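Print this page | E-mail this article

4.2 Folding elasticated garments on a padded surface

Of all the small garments in our household laundry study, athletic shorts gave us the most to write about, and I will ask the reader's patience while we linger over them. A T-shirt has long straight sides to guide the hand. Shorts have a gathered waistband that draws everything inward, and trim that sits a little stiffer than the cloth beside it. In the sorting notes kept by Lumturie Omerović, 66 folds of shorts were attempted over the study, and more than 50 were marked as needing a second smoothing at the waist.

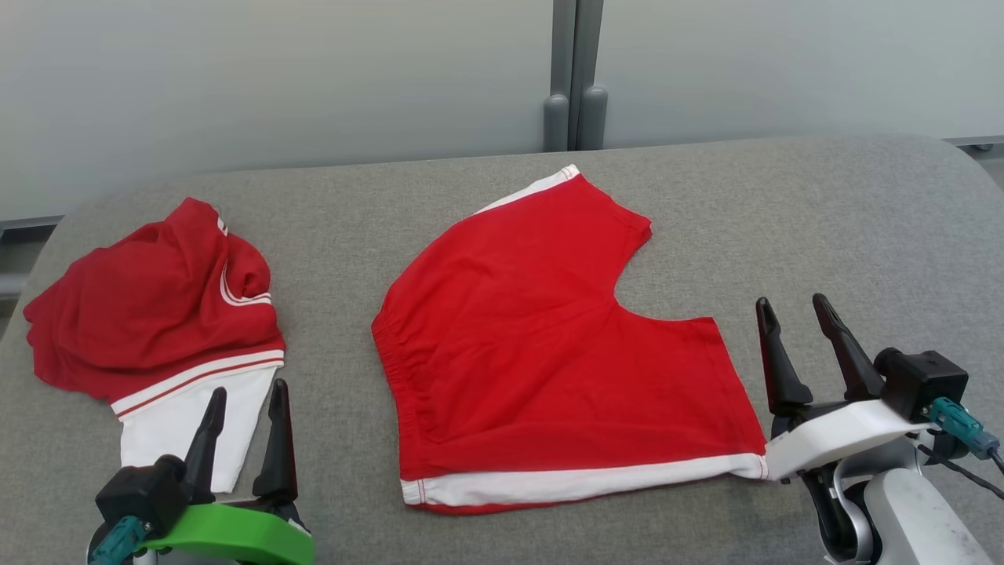

Figure 5. Two pairs of red shorts with white trim on gray upholstery, one crumpled and one laid flat and partly folded.

The padded surface deserves a kind word too. We had begun in October on a bare tabletop at Anwood, where lighter pieces slid about terribly, and the change to upholstery made the work a good deal more pleasant. Fabric grips fabric, and a leg once smoothed tends to stay where it is put. The drawback is that a hem can catch when the garment is drawn across, so we came to prefer lifting over dragging.

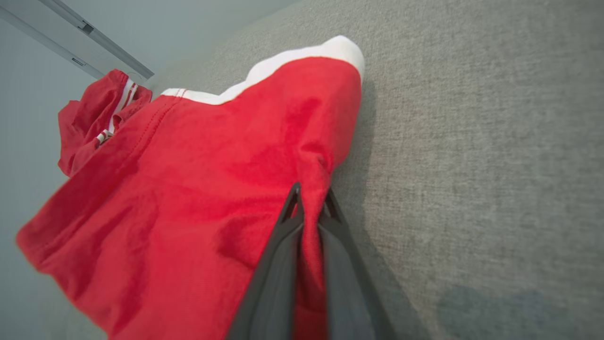

Should the waistband be folded first or last?

Last, in our experience: bring one leg over the other, smooth the hems together, and then turn the waist down so the elastic's pull is held by the layers beneath it.

We return to drawstrings, which are a story of their own, in Section 5.

This site uses cookies to remember your reading preferences. Accept | Manage settings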